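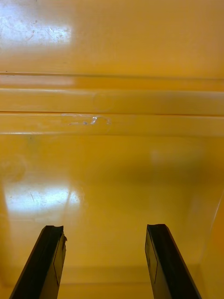 Wrist cam, yellow bin, both jaws in view. Note glare upper left and again on the floor, left side.

Ticket: Empty-bin classifier reports object present on bare yellow bin
Project: Trendau (bin emptiness from wrist view)
Component: perception / background model
Priority: high — blocking the results table
Status: resolved, with one leftover (see bottom)
Opened: February 2019

Summary
Classifier says "occupied" on yellow bin with nothing in it. Arm then goes for a grasp, closes on air, retries, closes on air, times out. Grey bin fine. Blue bin fine. Only yellow.

Expected
Empty score over threshold, arm moves to next bin, episode logged as complete.

Got
Occupied, high confidence, heat map sitting on the floor glare. Second smaller blob on the white scuff on the lower rib.

Setup
Cell 2, Skonetti jaws, stock wrist camera. Overhead lights on, blinds open. Model is the one trained on the Sandberg set (3,342 wrist views, hand labelled). Config unchanged from the grey bin runs.

Steps to reproduce
Put yellow bin in the fixture, long side to the arm.
Move to look pose.
Run the emptiness check, no averaging.
Happens nearly every time with blinds open. Less with blinds shut but doesn't go away.

Log

Entry 1
Re-ran to make sure it wasn't a stale frame. Not stale. Timestamps line up, pose lines up.

Entry 2
Suspected the jaw mask. It's drawn from the CAD model and assumes square tips. Left tip is chipped, little notch on the inner side plus a bit sticking out, so the mask doesn't match there. Widened the mask on both fingers. Score barely moved. Left the wider mask in anyway.

Entry 3
Masked the floor reflection by hand on one saved frame and re-scored. Flips to empty straight away. Masked only the scuff insted: stays occupied, confidence drops a bit. So glare is the main thing, scuff is helping it along.

Entry 4
Tried exposure down. Kills the glare but the right side of the floor goes dark, that olive band where it's already shaded, and then small black parts vanish on it. Misses are worse than false alarms for what we're measuring. Reverted.

Entry 5
Went through the Sandberg labels. Yellow bin is in there, but in every empty view it's shot with the blinds shut. All the bright patch examples have a part in them (clear blister packs mostly). So model has learned bright patch = part. Fair enough on its side. That's our sampling.

Entry 6
Asked Zostska support if a polarizing filter fits the wrist housing. They say yes, there's a thread behind the bezel, but it's a special order and slow. Ordered one. Not waiting on it.

Entry 7 — the method change
Idea: a reflection slides across the plastic when the camera moves, a part doesn't. So take two looks instead of one. First at the normal pose, second with the wrist shifted sideways at the same height. Warp the second onto the first using the floor plane, then only score what stays put.

Glare slides, drops out.
Scuffs and mould rings stay put, so they survive. Need something else for those.
Jaws also move relative to the floor after the warp, but they're masked so whatever.

Entry 8
For the stuff that stays put: per-bin reference. On fixture change, take a reference with the bin known empty and subtract before scoring. Grooves, rings, scratches all go. Catch is the reference is taken once, so new scratches turn up as blobs until someone redoes it. OK for the experiment. Not OK for anyone actually running a line.

Entry 9
First try with both together, still false alarms. Spent far too long on this. Warp was using the floor height from the grey bin config, and the yellow bin floor sits higher. Everything off by a few pixels, ribs doubled up, grooves lit up like parts. Fixed the height, doubling gone. Please, whoever swaps bins, swap the bin file too.

Entry 10
Proper run. 292 trials, mix of empty and loaded, yellow bin only, blinds open the whole way. Single look against two looks plus reference, same trials, scored offline from the same recordings so lighting is identical for both.

Single look: wrong on most of the empties, same as the original complaint.
Two looks plus reference: false alarms down to a handful, all in one stretch where the sun moved between first and second look.
Misses: no change that I'd trust either way.

Entry 11
Repeated on grey for regression, 100 trials. No difference between methods. Good, it costs us the extra move and nothing else. Extra move is slow-ish, cycle time goes in the table as its own column so nobody gets a surprise.

Entry 12
Someone asked in the channel why not just retrain with yellow empties under glare. Should do that too. Point of the paper section is whether geometry gets you there without new labels, so retraining goes in as a separate row, not mixed in. Recording those views next week, blinds open AND shut this time.

Root cause
Specular patch on glossy bin floor read as an object. Training set never had bare plastic with glare. Wear marks made it worse. Stale floor height hid the fix for a while.

Fix
Two-look check on by default for glossy bins. Reference capture added to the fixture change checklist. Wider jaw mask. Warning printed if bin file and bin tag don't match.

Still open
Sun moving between looks. Polarizer might cover it, will re-run the bad stretch when it arrives. Left jaw wants replacing at some point, spare is in the drawer under the cell 2 bench — if you swap it, redo the reference and note it here.
Leaving ticket linked to the filter order, otherwise closed.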